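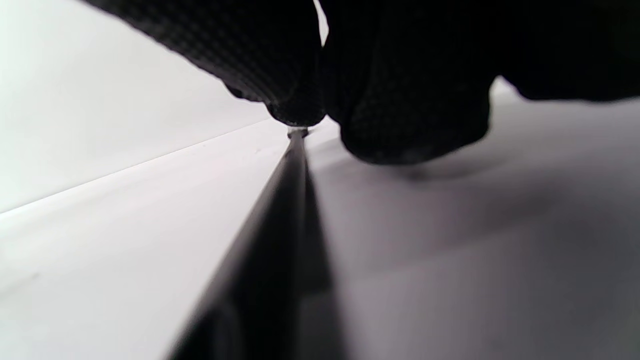
选举季里的家务小办法

Vusbridge 的区议会补选上个月结束，我家的饭桌、车库和后备厢又能正常用了。家里前后帮两位候选人做过三次选举，传单、贴纸、横幅、木牌都在家里过过手。下面这些办法是陆续记下来的，按做事的顺序排，和支持哪一边没有关系，各位照自己的情况取用。

传单到货以后

先别拆箱。印刷厂送来的纸如果是从冷的车里搬进暖和的屋子，箱子原样放一晚，第二天再开，纸边不容易卷。箱子底下垫两根木条，不要直接放在车库的水泥地上。去年三月我们有一箱直接放地上，最下面那一叠吸了潮，折的时候全粘在一起。

开箱后先抽几张对照：投票地点、投票时间、候选人姓名的拼写、印刷人信息。Rebecca Fabbri 那一版的姓少印了一个 b，折到一半才看见，705 张全部重印。现在我们的规矩是开箱先看字，看完再动手。

折传单

三折的传单，先用硬纸板裁一块和折好后一样大的样板，压着样板折，第一折就准了，后面的不会歪。折痕用骨刀或者不锈钢勺子的背面刮一下，比指甲快，手指也不疼。铜版纸刮之前在上面垫一张废纸，不然会留亮印。

折好的每五十张用一条纸带捆住，不要用橡皮筋。橡皮筋会把边勒弯，天热还会粘在纸上。纸带用旧报纸裁，宽两指，接口贴一小块胶带就行。

装信封的时候，信封口朝同一个方向叠成阶梯状，只露出胶边，用一块湿海绵一次抹过去，再从最下面一个开始逐个折。海绵拧到不滴水为止。舔信封这件事，超过十个就不要做了。

按街道分袋

每条街一个纸袋，袋子外面写街名、门牌起止号和单双号。单双号一定要写，两个人分头走马路两边的时候最容易重复。我们负责的片区是 1036 户，分了 16 个袋子，挂在楼梯扶手上，走完一条街就把空袋子翻过来挂，剩多少一眼看得清楚。

写着“请勿投递”的门牌号，用红笔记在袋子内侧。下次换人去送，照着袋子走就行，不会再去打扰人家。

公寓楼另外放。信箱投递口窄的，传单横着再对折一次，边上朝里，塞进去不会被铁边刮破。

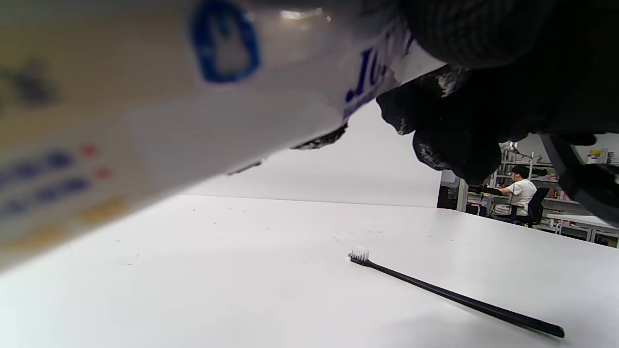
雨天送件，纸袋外面再套一个大号保鲜袋，口朝下折两折，用木夹子夹住。夹子比拉链头好用，手指冻僵的时候也能打开。布袋不行，淋二十分钟里面就湿了。

贴纸和胶印

车窗上的竞选贴纸，不要用刀片从角上硬挑。先用吹风机的中档热风吹半分钟，从一个角慢慢往回拉，拉的方向尽量贴着玻璃面，角度越平，留下的胶越少。剩下的胶用食用油抹一层，等十分钟，用旧银行卡刮掉，最后用加了洗洁精的温水擦干净。油没洗净，下雨天刮水器会花一片。

有加热丝的后窗，只用手和油，不要刮。塑料保险杠上也不要用指甲油卸除液，漆面会发白。

木门上的双面胶，用棉线来回锯着拉，像用牙线一样，胶和门面分开以后再用手指搓掉。搓不动的用白橡皮。油漆很旧的门，先在合页那一侧不显眼的地方试。

衣服上的圆形贴纸，最怕忘了撕就进洗衣机。已经洗过的，衣服放进冷冻室一小时，拿出来趁硬抠，剩下的胶印用酒精棉从背面往正面按。羊毛和丝绸送洗衣店。

T恤上的油墨

印了字的T恤，头一次洗之前放两天。翻面，冷水，不要进烘干机。熨的时候也从反面熨，或者隔一块薄棉布。Bijan Ansari 那一年发的蓝色T恤掉色很厉害，和白毛巾一起洗了一次，家里的毛巾到现在都是浅蓝的。凡是竞选T恤，头三次单独洗。

马克笔画到衣服上，下面垫厨房纸，用酒精从反面点，厨房纸脏了就换地方。不要来回擦，擦了会晕开。画到饭桌上也是用酒精，上过蜡的桌子擦完要补一次蜡。

横幅和木牌

横幅收之前要擦干净、晾透。户外的乙烯基横幅平铺在草地上，用软刷子和洗碗的水刷一遍，冲净，两面晾干，然后印字的一面朝外卷起来。卷在一根粗的硬纸筒上最好，地毯店会有不要的纸筒，去问一声就给。不要折，折了以后那条白印去不掉。

扣眼生锈的，把锈磨掉以后点一点透明指甲油，下一季还能用。绳子拆下来另外放，湿绳子和横幅卷在一起，过一个冬天就有霉斑。
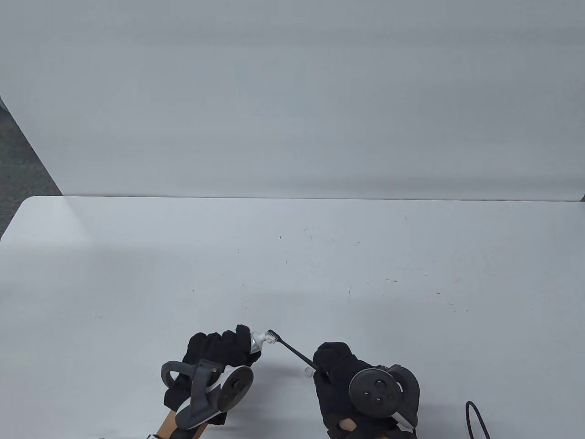

木牌的桩子从土里拔的时候，先左右晃，再往上提，直接拔容易从钉子那里断。地太硬就在桩子边上浇半壶水，过一刻钟再拔。拔出来的洞当天填上，人家的草坪割草机轮子会陷进去。带一小桶土在车上，省得从旁边挖。

桩子尖上的泥刮掉，晾干，刷一遍亚麻籽油。刷过油的布不要团起来扔垃圾桶，会自己发热着火，摊开在室外晾硬了再扔。

瓦楞塑料牌每次我们收回来的不一样多，这次是 203 块。擦净后竖着放，像放唱片那样，一块挨一块，放在车库靠里面的架子上。平着摞高了，最底下的会压弯，插铁架的时候就不顺了。铁架单独捆，脚朝同一头，捆好以后拿旧网球套住尖的那一端，进出车库不会划到腿。

不准备再用的塑料牌，裁开可以垫花盆，可以做抽屉隔板，也可以放在后备厢里接泥鞋。裁的时候顺着里面的槽走，美工刀一刀就开。横着裁要多划几次，下面垫一块硬纸板。

去开票现场带什么

监票和看开票常常要到后半夜。地方多半是学校体育馆，灯亮，地冷，小卖部不开门。先问清楚里面许不许吃东西、许不许用手机，各地的规定不同，以现场负责人说的为准。衣服上不能有任何候选人的标志，徽章也要摘下来，放在家里。

吃的带不掉渣、没有气味的。饭团、切好的苹果、水煮蛋剥了壳用盐抹一下，都可以。苹果切好泡一下淡盐水，沥干，放四五个小时颜色还好。不要带酥皮点心，渣会掉在桌面上，旁边的人要清点选票。

热水用保温瓶装，出门前先用开水烫瓶，倒掉再装，多保两个小时的温。茶叶和水分开带，泡久了发苦。

随身小包里放老花镜、备用眼镜布、两支黑色圆珠笔、一包纸巾、润喉糖，要过夜的加牙刷和小支牙膏。润喉糖先把外面的塑料包装拆了，放在小铁盒里，开票的时候屋子很静，拆糖纸的声音整个场子都听得见。

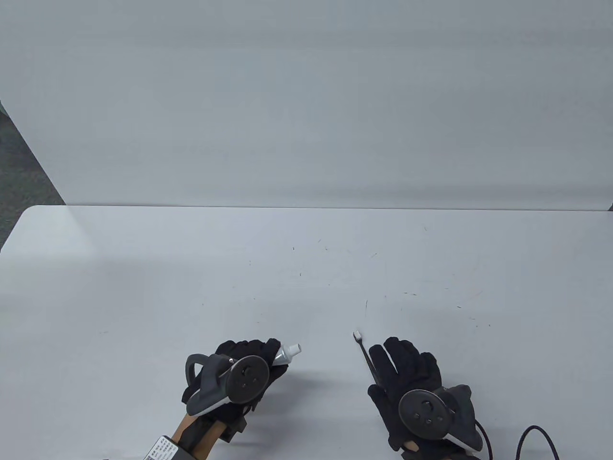 戴黑手套的左手握着银色小支牙膏

鞋穿软底的。站在体育馆的硬地板上四个小时，腰比脚先疼。鞋里垫一层羊毛鞋垫，回家以后鞋垫抽出来单独晾。

敲门走街的鞋

连着走几天的，两双鞋轮换，一双穿一双晾。晾的时候里面塞报纸，每隔两小时换一次，头三次换得勤，后面就不用管了。不要放在暖气上，鞋底会开胶。袜子带一双备用的在车里，湿了马上换。

院子里有狗的人家，口袋里不要放肉味的零食。这一点我吃过亏，外套口袋被扯掉一个，后来缝了一块旧帆布上去，倒比原来结实。缝口袋角的时候来回多走三针，受力都在那里。

家里的电话和笔记

选举期间家里的座机边上放一本线圈本，左边写来电人和号码，右边写要回什么。回过的整行划掉，不要撕页。铅笔用绳子拴在本子上，不拴的话第二天就找不到了。

有人来电话要木牌，当场记下地址、插在院子哪一侧、什么时候能来插。租房子的要问一句房东知不知道。上次在 Undport 路插的两块，第二天就让房东拔了放在路边，白跑一趟。

收尾

投票日过后，先查当地规定几天之内要把牌子全部拆完，有的地方过期要罚。我们一般投票日第二天就出车，按插牌时的名单倒着走，拆一块勾一块。名单上有、院子里没有的，敲门问一声，多半是主人自己收进车库了。

名单上有住户的姓名和电话，用完不要和废纸一起放到路边。交还竞选办公室，或者自己碎掉。家里没有碎纸机的，泡在水桶里一晚，第二天用棍子搅成纸浆，沥干再扔。激光打印的纸泡得慢一些，要先撕成条。

剩下的空白信封留着装种子。纸箱压平，周三早上收纸类，前一天晚上八点以后再拿出去。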